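Subject: Re: Grasp selector times out on thin-walled objects after upgrade
From: Sharada Gounder
To: temley-users
Date: Oct 6, 2019

Dear all,

Thank you to the group at Flovcombe for a clear report and for attaching the full logs. I reply on behalf of the Temley maintenance team. The relevant part of the original message is quoted for those who joined the list after it was sent.

> Since moving to the current release we see the grasp selector return
> "no feasible pair" on our two-arm cell in a large share of planning
> requests. The same recorded requests gave a valid result on the
> February release. We replayed 279 of them and 72 now fail. The
> failures come mostly when both grippers are asked to work near the
> same object at the far side of the table. Raising the planning
> timeout makes no difference. Is this a change in the planner, in the
> collision model, or in our own configuration? We have not touched
> the configuration files apart from the version line.
>
> A second question, less urgent: is there a supported way to keep
> objects that are not part of the task in the collision scene, without
> the selector proposing them as grasp targets?

We have replayed the same set of requests here and can confirm the failures. The planner itself has not changed. The difference lies in the way the current release builds the collision model for the grippers.

In the February release each gripper was represented by a set of small boxes fitted to its links. In the current release these are replaced by a single convex shape, computed once when the cell description is loaded. The aim was to shorten the checking time, and for cells with one arm it does so without harm. For cells with two arms the single shape is larger than the gripper it stands for, and when the two tools must come close to one another the shapes overlap although the tools themselves would not. The selector then discards the pair before any path is sought, and for that reason a longer timeout has no effect.

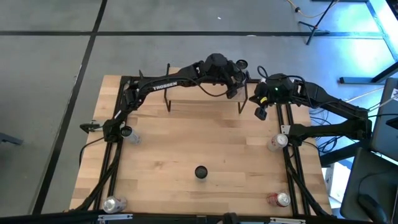
The problem is made worse where a thin-framed object stands between the arms. The perception module, Livia, fits a closed volume round any cluster of points it cannot match to a known model. An open wire stand is therefore entered as a solid block, and both arms are refused the space inside it. We would advise any site working with such objects to supply a mesh in the object library and not to depend on the fitted volume. Cans and other simple upright shapes are not affected.

Until a corrected release is available, sites with two arms are asked to take the following steps.

Set gripper_hull to "segmented" in the cell description. This restores the February behaviour.

Delete the cached collision file before restarting. The cache is not rebuilt when this setting alone is changed, and we regard that as a separate fault. It has been entered in the tracker.

Leave the arm-to-arm safety margin at its present value. Two sites have written to us privately to say that they reduced the margin to zero in order to obtain a plan. We cannot support this - the margin also covers error in the calibration between the two bases.

With the first two steps applied, nearly all of the failing requests in our replay gave a valid pair. There remain 11 that do not. In these the requested approach direction brings one forearm across the other, and we believe the February release accepted them wrongly, as its check on the forearm links was too coarse. We should be glad if Flovcombe would look at those entries and tell us whether the motions were ever run on the arms or only planned.

On the second question, there is a supported way. Each entry in the scene file accepts the field role, which may be set to "target", "obstacle" or "both". The default is "both". Objects marked "obstacle" are kept in every collision check and are never passed to the selector. The field is missing from the user guide, and Radwan has agreed to add it to the chapter on scene files.

Members who maintain their own branch of the selector should note that the function which builds the convex shape will take a further argument in the next release. Calls without it will continue to work but will give a warning.

Further reports should be sent to this list with the cell description attached. Please keep recorded requests in their original form, as edited files cannot be replayed.

Yours faithfully,

Sharada Gounder
for the Temley maintenance team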